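Wellside Markets Extends Fresh Produce Hours at 14 Neighbourhood Stores

Customers in Dradell and Fodstead to have later access to fruit and vegetables

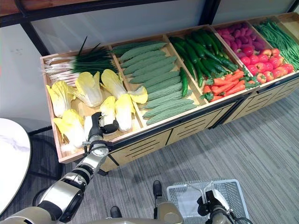
By Ingrid Nørgaard

DRADELL, Wednesday, February 5, 2025 – Wellside Markets will keep its produce departments fully staffed until 10 p.m. at 14 stores, following a trial that began in November at its Fodstead location.

Shoppers told the company that evening choice was poor, particularly for leafy greens, cabbage and green onions. Under the new schedule, participating stores will receive a second delivery each weekday afternoon. Prices will not change.

The company will also hire 17 part-time produce clerks. Applications are being accepted at the customer service counter of any participating store.

Wellside Markets is a family-owned grocer with its head office in Dradell.

Last updated: 11 a.m.

Comments

marg_t: Good news for those of us on shift work. Is the Harbour Road store included?

Fodstead Local: The late hours have been great here. More parking next, please.

Contact Media Relations | © Wellside Markets | Back to top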